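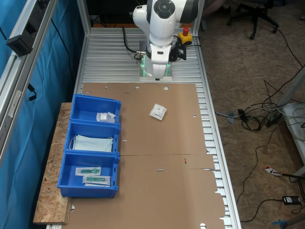
Lenow: The Strategy Card Game for Two to Five Players

Lenow is a turn-based card and tile game set in the river country of Nusard, where two old trading towns have been quarreling over the same stretch of water for longer than anyone there can remember. You take charge of a small crew, pick a captain, and spend the evening moving barges, striking bargains and (if you play the way we do at home) breaking most of them before dessert!

We worked on the rules for a long while, and the thing we kept coming back to was the turn. In Lenow everyone chooses their card face down at the same time, then the cards are flipped and played from lowest number to highest. It keeps the table moving, and it means that a low card with a weak effect can still wreck somebody's beautiful plan simply by going first. New players usually pick this up by their second round.

What you get

The base game has 200 cards, 80 river tiles, five captain boards, a cloth bag for drawing tiles and a rule booklet with a full sample round written out turn by turn. The cards fit standard sleeves, and the tray is deep enough to hold them sleeved, something a lot of you asked us for after the first printing.

Captains and crews

Each captain plays a little differently. Dilik is the one we hand to beginners, as she collects extra coins whenever a barge reaches port and forgives a slow start. Magyar is trickier. He can swap two tiles already on the river, and in the hands of someone patient he is a real menace, though he tends to run out of money early. Try him once you know the map.

Playing the long game

A single game ends when one crew reaches 80 points. If you have a regular group, the campaign rules in the back of the booklet carry your score over from one game to the next until somebody hits 800, and crews pick up new cards along the way. Our own campaign started in August and we're still at it.

The second printing is in stock now. The Nusard map expansion is sold separately and needs the base game to play.

Page updated 2018-12-07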